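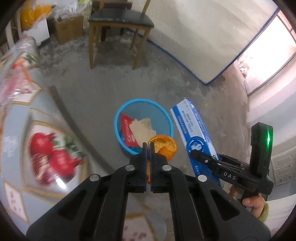 OK, tidying thread, because I'm having a great time with it and you're all going to hear about it. The new place in Stundcombe is 300 square feet, the floor is still bare concrete, and today is trash day!!

First thing I unpacked was the wastebasket. Before the kettle, before the lamps. I have moved enough times to know that if the basket isn't out, every wrapper ends up on a windowsill and lives there until September.

It's a round blue mesh one and I love it way more than anyone should love a basket. It weighs nothing, I can push it along with my foot, and the concrete doesn't bother it at all.

So the method (calling it a method, let me have this) is that the basket goes where the mess is. I used to park it in a corner by the door and then walk back and forth all day with one tissue at a time. Now it sits right by the table and moves when I move.

Orange peel is today's big theme. I eat oranges nonstop when I'm working on a room. They're cheap, they come in their own packaging, and the whole place smells good after. If you get the peel off in a big curl it makes a little cup, and you can put the small bits inside and carry it all over in one go. Very satisfying.

Yes, I know, compost! The building has a bin out back and the peels will go there once I find the key to the side gate. It's on the list. The list is long.

Someone asked about the tablecloth last time, so: glossy plastic, pale blue, red pomegranates with green leaves in gold-bordered panels, and then flowers and a red and white pattern as well. It is A LOT. I was going to get something plain and gray like a sensible adult and then I saw this one at the Promton market and that was the end of plain and gray.

Also it wipes clean in one pass. Orange juice, tea, whatever. I do the middle first and then pull everything toward the edge with a damp cloth, and catch the crumbs in my other hand. If you have a table that gets used for eating AND sorting AND fixing things, get a wipeable cloth. Go loud with the pattern too, crumbs vanish on it.

(They vanish until you put your elbow in them. Fair warning.)

Next round: boxes. I had been treating them as one big pile called "cardboard," and the pile was winning. Now I pick each one up and decide right there. Keep, flatten, or trash. No putting it back down on the floor to think about it.

Long skinny boxes are my weakness. I always believe I'll use them for something. Curtain rods? Paintbrushes? I kept one for two years in my last apartment and it went from closet to closet like a cat.

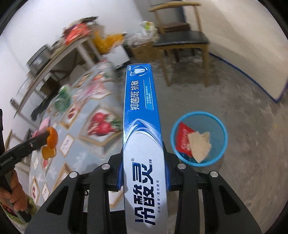
冷酸灵 toothpaste box, bin, and my favorite chair in the back

Can we talk about how good toothpaste boxes look, though? Bright blue up top, silvery white at the bottom, a big swoosh where they meet, and a tooth with rings around it like a small planet. Somebody sat down and designed that planet tooth and I hope they had fun.

My rule for bathroom stuff is one of each thing open, one spare, and the spare stays in its box so it stacks. Once the tube comes out, the box has to go the same day. I've been bad about that and I'm getting better!

The chair gets its own post. Light wood rail curving along the top, slim legs, black padded seat. It's the one piece of furniture I'd carry out of a fire. It also has to stop being a coat rack, so that's another rule now: nothing hangs on the chair overnight.

The mattress is leaning up against the wall for the day so I can get at the floor. If you've got a tiny place and you're cleaning, try it! You get a huge amount of room back all at once, and it gets some air near the window. Just lean it well back so it doesn't come down on you while you're sweeping. Ask me how I know.

The floor itself is next. Bits of this and that all over the concrete, the usual moving crumbs. My plan is a stiff brush first, then a soft broom, then a barely damp mop. Concrete drinks up water, and if you go in wet too early you're just painting with dust — I did that in the hallway and had to start over.

I set a timer for 40 minutes and stop when it rings, even mid-pile. Then an orange, then another 40. I get so much more done this way than on the days when I swear I'll go until it's finished and end up lying on the floor reading old mail.

A few of you asked about flooring. I'm looking at cork from Avotiņš, the little shop near the station, and their quote for the whole room came to 376 with the underlay. That's tempting! I want to live with the concrete a bit longer first, though. It's growing on me, and the blue basket looks fantastic on it.

If you've put cork over concrete yourself, please tell me everything. Did it stay flat? Does it squeak? Does it hate chair legs?

Timer's going again. Brush time. I'll post the floor tonight if there's still enough light by the window, and if the side gate key turns up I'm telling every single one of you.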